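Malolactic fermentation in small cellars, a thread (1/8)
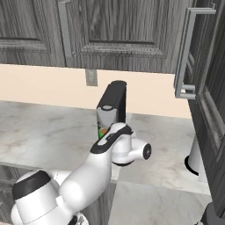
Bernadette Bailly
Cellar technician, Domero

2/8 Malolactic fermentation converts malic acid to lactic acid. Total acidity drops, pH rises, the wine tastes rounder. Nearly all reds go through it. For whites it is a choice of style.

3/8 Temperature first. Below 15 °C the bacteria slow down and may stop. We hold the Prastodum reds at 20 °C until malic acid reads under 0.2 g/L.

4/8 Sulphur dioxide second. High total SO2 after alcoholic fermentation is the usual cause of a stuck malo. If you added 60 mg/L at the crusher, expect a wait. Check the bound fraction as well as the free.

5/8 Inoculation. Halász pitches with the yeast, we pitch after pressing. Co-inoculation saved him 35 days on the August fruit. The risk is volatile acidity if the yeast sticks while sugar remains, so he measures VA daily.

6/8 Vessel size matters for heat. A 1,000 litre tank loses warmth much faster per litre than a large one. Jackets or a heated room both work. An immersion heater left unstirred does not.

7/8 Monitoring. Paper chromatography is cheap and good enough to show progress. Confirm the end point with an enzymatic test. At Brultard they want 3 low readings in a row before sulphuring. Two is enough for me.

8/8 Once finished, rack off the gross lees, adjust SO2 to the new pH and top up. Do not use the pre-malo pH for the calculation. Next thread: diacetyl in barrel-fermented whites.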